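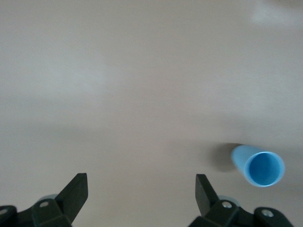
Blue cup, Tuesday.

The Teston folding stage and PA bundle: a review from the back of a community hall

Posted 11 September 2018

Our group has been putting on a world music night for three years. We started with a laptop and a borrowed guitar amp, and went on for far too long with a laptop and a borrowed guitar amp. In the spring we finally had a bit of money, most of it from a raffle in which I won my own bottle of wine back, and we spent it on the Teston bundle: a folding platform, two speakers on poles, a small mixer, and a bag of leads that somebody at the factory had tied in a knot as a sort of welcome.

We've now used it for 11 events, two of them outdoors and one in a car park, so I feel entitled to an opinion.

The stage

It comes as four panels with folding legs. The instructions are a single sheet with drawings on it, and the person in the drawings is smiling throughout, which I put down to their having no dancers waiting. The first time, it took us 40 minutes and a phone call. We now do it in a quarter of that if Herman Yeoh is there and slightly longer if he is there and talking.

Once it's up, it's good. We've had a seven-piece cumbia band on it, all of whom believe in jumping, and it didn't shift. The panels lock together with a sliding catch that you have to kick. The manual says "press firmly". Kick it.

The height is fixed, and for our hall it's right. Anyone over six foot playing under our ceiling beams will want to be told about the beams. There is a matching step, sold separately, and you do need it. Fouad Sayegh plays oud and arrived at our second night in a very good suit, and watching him climb on to a platform with an oud in one hand was enough to get the step ordered before the interval.

One more grumble: the feet. They're hard plastic and they skate on a polished floor. A set of rubber caps from the hardware shop sorted it, but at this price I don't see why I was in the hardware shop.

The speakers

Loud enough for 200 people in a room. Outdoors, no. We did a slot on the green at the end of June, in a gale, and anyone past the samosa van got mostly wind with a bit of bass in it. Hire something bigger for outside and leave these at home.

Indoors I've become very fond of them. Voices come through clearly, and so much of what we do is voices. Raghda Azar sings without much in the way of backing and has been let down by a lot of PAs over the years (she keeps a mental list, by town). She did her whole set through these without once giving the sound desk the look. I was the sound desk, so I noticed.

Drums are harder. A djembe close to a mic makes the left speaker cough. The right one is fine. I wrote to Teston about this and had a polite reply asking whether I'd tried swapping the speakers over. I had. The cough moved with the speaker. They sent a new one within a fortnight and didn't want the old one back, so it now lives in my hall cupboard, coughing at nobody.

The mixer

Eight channels, of which you'll get six in real life, as the last two are for a type of plug none of our musicians own. The labels are printed in dark grey on black. I'm sure this looks handsome in a showroom. In a hall with the lights down I have brought up the wrong fader more than once, and on one evening gave the whole room a private conversation about parking. White tape and a marker pen, before your first gig, please.

There's a built-in reverb with sixteen settings. Fifteen of them are a swimming pool. Number four is lovely.

The bag

The bag is terrible. One handle went in the first month, and the zip has opinions. We moved everything into a Pivberg crate on wheels, which cost very little and has survived being reversed into.

What about the alternatives?

Before buying we also tried the Pustodura set, on loan from a theatre group across town. The speakers are better, I'd say noticeably, and the mixer can be read by a human being. But the stage panels are a two-person lift, and one of those persons needs to be younger than anyone we've got. If you have a van, a ramp and a couple of willing nephews, look at it seriously.

Ntombi Dlamini runs the dance side of things for us and preferred the Pustodura surface, which has more grip. Barefoot dancers found the Teston a bit slick to begin with. It has roughened up with use, or they have got used to it, and I can't get a straight answer out of them on which.

I was also told, several times and at length, that I should have gone to Núñez and had something built. I rang. They were charming. The quote was more than our hall pays for its roof insurance.

Would I buy it again?

Yes, with the step, the rubber caps, the tape and the crate added to the basket at the start, which pushes the price up by more than I'd like. For a group that sets up in the afternoon, packs down at midnight and has to get the last bus, it does the job, and the bands have stopped asking whether the guitar amp is a joke.

If you're running mostly outdoor events, or your music is heavy on drums, spend longer looking than I did.

Four stars. It was three and a half until they sent the speaker.

Good: solid stage, clear on vocals, decent people on the end of the email
Bad: bag, plastic feet, grey-on-black labels, no step included
Still to find out: how it copes with our December do, when the heating is on one side of the hall only and everyone stands there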